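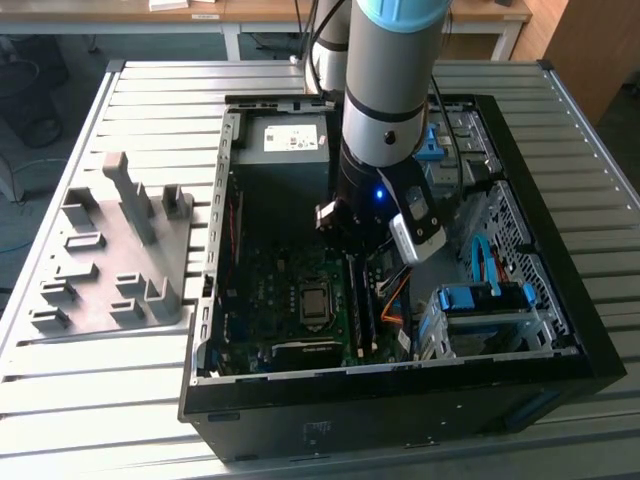

The dismantling cell at Verkport, with a desktop tower on the table and the gripper over the motherboard.

Visit to the Gemden workshop, Verkport

We went to see the Gemden workshop in June 2024, four of us from the repair group, mainly to find out how they keep their computer dismantling cell running. The invitation came from Cauã Fontes, who looks after the cell and had answered a string of our emails in April. The visit was meant to last an hour and took up most of the morning.

Gemden takes in old office computers and removes the parts that can be used again. Most of the work is still done by hand at benches in the next room. The cell is where they try out the jobs they would like a robot to do: lifting out memory, taking the processor off the board, pulling drives from their cages. So far 866 machines have been across the table. Cauã keeps a paper log of them in a ring binder, one line each, and a second binder for faults. He said the second binder was the more useful of the two and he let us read it.

The table

The table top is made of aluminium profiles laid side by side, so there are slots running the whole way across. Everything that needs to stay put is bolted into the slots. Cauã said this was the best decision they made and also the reason for most of his cleaning. Small screws drop into the slots and travel along them. If one ends up under a fixture, the fixture sits slightly high at one end and every position taught against it is wrong by that much. He goes along each slot with a thin brush and then a magnet on a stick at the start of the day, and again if a case has shed anything.

A tower goes down on its side with the side panel already off. Taking the panel off is a job for a person and there are no plans to change that, as there are too many kinds of catch and screw. The case is pushed up against its stops and the operator checks it for rocking by pressing on two opposite corners. Cases with rubber feet are the awkward ones.

The fixture plate

To the left of the computer is a grey printed plate with raised blocks, slots and a tall post. We spent longer on this than on the robot. It is printed in the workshop, and the one we saw was the latest of a long line. The printing takes a night. When a block wears or snaps, the whole plate is replaced and the old one is kept on a shelf with the date and the fault written on the back in marker.

One of our group asked why they did not have it milled from metal. Cauã's answer was that the drawing still changes too often. A metal plate would last longer, but he would be stuck with it. He has also found that when something goes wrong he would much sooner have the plate break than the fingers of the gripper.

After a new plate is bolted down it has to be checked. He brings the arm slowly over to the post, closes up on it from two sides and writes down the readings. If they agree with the last set to within his limit, he carries on. If they don't, he loosens the bolts, cleans underneath and starts again. The check took him eleven minutes while we watched, including one restart because of a bit of swarf.

The gripper

The two fingers of the gripper are not a matching pair. The left is all black and the right is a silver and black module. Cauã keeps spares for both in labelled tubs and changes the contact faces every 700 grips, whether or not they look worn. He used to wait until he could see wear, but by then the parts had already been slipping for a while. The fault binder has a run of entries from that period that all say much the same thing: memory dropped, memory dropped at an angle, memory dropped in case, not found.

Changing the faces is a bench job. The gripper comes off at the wrist, and before he undoes it he draws a pencil line across the joint so it goes back the same way round. Then he wipes the mating faces with a lint-free cloth, fits the new parts and tightens the screws in a cross pattern with a small torque driver. There is a card on the wall with the order written on it. The last line says to check the cable.

The cable is the thing he worries about most. It runs down beside the arm, and it has to be slack enough for the wrist to turn and tight enough not to catch on the edge of a case. There is a black band round the lower part of the arm. We did not think to ask him about that until we were on the train home.

A good deal of the trouble is with cables inside the computers too. In the tower we looked at, an orange and yellow bundle crossed the gap between the motherboard and the drive cage, and a light blue SATA cable looped up from the blue drive carrier. Loops like that are easy for a finger to hook. The operator is supposed to unplug or tuck away anything that stands proud before starting. Cauã reckons a tower needs more of this than any other kind of machine they take, and 87 of the entries in the fault binder are down to loose leads.

The processor

Getting at the processor was the part we most wanted to hear about. With the cooler gone, the metal top of the chip is exposed, with the black retention frame round it. Old thermal paste has to be cleaned off first, or it ends up on the finger faces and from there on everything else. They use ordinary cleaning wipes and a plastic scraper. Power supplies are left in place until last and are always taken out by hand.

Questions from the group

We asked what a small group like ours would need in order to look after such a cell. The reply was a steady table, a fault book and one person who is allowed to stop it. Cauã had help with the first set-up from a firm called Cavalcanti, and the spare finger parts come through a supplier, Jevby. He now does all the routine work himself. A full service has 107 steps on his sheet, and he offered to send us a copy.

There is no lift to the workshop floor, which members should know if we arrange a second visit. Tea was provided. Anyone who wants to see the service sheet when it comes can ask at the next meeting, and I will bring the photocopies I made of the fixture drawings as well.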